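Fluvstead > Workshop > Notebooks > Cloth cell

5 min read

Friday, July 18, 2025

Protective stops during press-and-pinch, cloth cell

Fault as logged: arm enters protective stop on the down stroke of the pinch. Controller reports external force over limit at the tool. Fingers stay closed, brakes on, no damage to the fingertips that I can find. First stop of the run came at cycle 312. After a reset it ran for a while, then stopped again at the same point in the motion. By the fourth stop I pulled the run and locked out the cell.

Checked the obvious items first.

Payload setting: correct for the current gripper, same value as in January.
Tool mounting screws: tight, witness marks lined up.
Fingers: open and close freely by hand command, no grit in the slides.
Table: does not rock. Height at the corners agrees with the setup sheet.
Speed scaling: full. Nobody had turned it up since the last good run.

So the motion was going further down than it should, or the force reading was wrong, or both. Both can produce the same log line, and the log does not separate them. Iltus (our force logger) only keeps the resultant at the moment of the stop, with no history before it. I have asked for a short rolling buffer before. Asking again.

Test 1, no cloth. Ran the press motion over the bare table with the target raised 20 mm. Force trace flat, small offset in z. Repeated with the wrist turned to the other end of its range. The offset moved. An offset that changes with wrist angle while the tool touches nothing points to something pulling on the tool side of the sensor.

Test 2, same motion, gripper cable unclipped from the upper clamp and held slack by the test stand. Offset went almost to nothing and no longer followed the wrist. Clipped it back in, offset returned.

The cable loop at the wrist is too short. It was redressed when the connector was replaced, and whoever did it (me, going by the initials on the tag) took up the spare length at the wrist instead of at the base. At most wrist angles the cable hangs fine. Near the end of the range it goes tight and pulls the housing up. The sensor reads this as contact force with the opposite sign to a real press.

That explains part of it. It does not explain an over-force stop, as a false upward pull should make the cell press too hard without noticing, which is a worse fault than the one we logged. So I looked at what Zomaton does with the reading.

Zomaton zeroes the force channel once, at the start of a run, in the home pose. In the home pose the cable is slack. From then on it lowers the tool until the reading crosses the contact threshold. With the cable tight, the real contact force has to overcome the false offset before the threshold is crossed, so the tool keeps going down into the cloth and the table. The controller has its own force estimate from the joint currents, which the cable barely affects, and it is that estimate that trips. The protective stop was correct. The planner was pressing too hard and the controller caught it.

Measured the extra travel with a dial gauge against a block: 9 mm past first contact in the worst wrist pose. Most of that goes into cloth and the foam pad I had put under the block. Over the thin-folded parts of a cloth there is much less to give, hence stops on some cycles and not on others.

Safety note. In the bad cycles the only thing limiting the press was the controller's own stop. Contact detection in Zomaton is not a safety function and was never rated as one, but we had got used to it behaving like one, and people reach in to straighten the cloth between cycles. From today, no hands over the table unless the arm is at home and held. This is going on the cell sheet. The Hegedűs procedure for restart after a protective stop also needs an edit - at present it permits two resets before anyone has to investigate. For an over-force stop that should be none.

Actions

1. Redress the gripper cable with the spare length moved back to the wrist. Done. Checked through the full wrist range by hand-guiding at low speed.
2. Zero the force channel before every approach, in the approach pose, with the tool clear of the cloth. Changed in the planner config, not yet in the main branch.
3. Add a hard floor to the z target. It stops a bad force reading from turning into travel. Open.
4. Rolling buffer in Iltus. Open, see above.
5. Update cell sheet and Hegedűs procedure. Draft written, needs a second reader.

Item 2 alone hides the cable problem. Do not close this on item 2.

Verification run after items 1 and 2: 100 cycles, no stops. Wrist angles were drawn from the whole range, including the end where the cable had been going tight. That is still fewer cycles than it took to see the first fault, so I am calling it encouraging and leaving the ticket open until there is a longer run.

Press depth is now checked separately from grasp success, because a cycle can pick the cloth up and still have pressed too hard. The pose to watch is the one with the wrist housing down on the middle of the crumpled tan cloth and the fingers pinching just beyond it - the layers underneath vary a lot with how the cloth lands, and a corner left sticking out under the arm tells you nothing about the thickness at the grasp point. Contact height therefore has to come from the force channel each time and cannot be carried over from the previous cycle. The cables on the floor tiles next to the base also want tidying before the long run. I would like to be able to walk up to that side of the table without looking down.
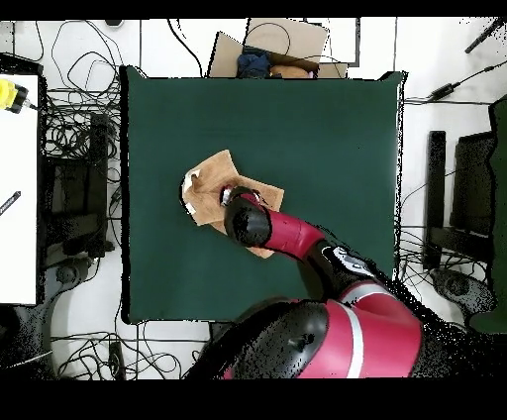 Related entries
Gripper connector replacement, cloth cell
Zomaton: force thresholds and what they are for
Iltus log format notes
Restart after protective stop (Hegedűs procedure, current issue)
Dial gauge setup for press depth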